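Is a table oil worth 13 dollars a bottle?

I have been suspicious of furniture care products since March, when I read the back of a bottle of Marelex and found that it promised to "wake up" my wood. My wood was not asleep. It is a tabletop. People eat soup off it.

But the Ondport people who sold us the table keep sending emails about their own aftercare kit, and Floarea Iordache swears by hers, so I gave in and read the leaflet properly. It says to treat the surface every two weeks. Every two weeks! That is more attention than I give my teeth, if you ask my dentist. It also says the kit "enriches the grain," and I would like to know with what.

What bothers me is how hard it is to judge any of this. Pale tops like ours look different at breakfast and under the evening lamp. Catch the light one way and the pattern nearly vanishes. Move your chair and you get all those loops and wavy streaks back. So when a company shows me a dull table and then a glowing one, my first question is who moved the lamp.

I wiped ours down with a damp cloth and a drop of dish soap, dried it, and left it at that. The kit is still in its box – 13 dollars, plus shipping, which I refuse to look up again.

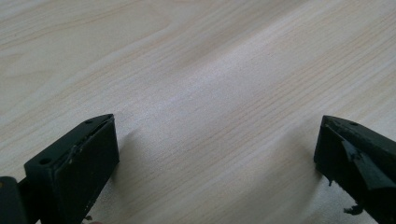

Chak-lun Chu wrote in to say that I was being unfair, that a lot of light tops are laminate anyway and no oil will ever soak into them, so the leaflet should have asked what I owned before telling me to feed it. Fair enough. I have emailed Ondport to ask, and so far I have received a coupon.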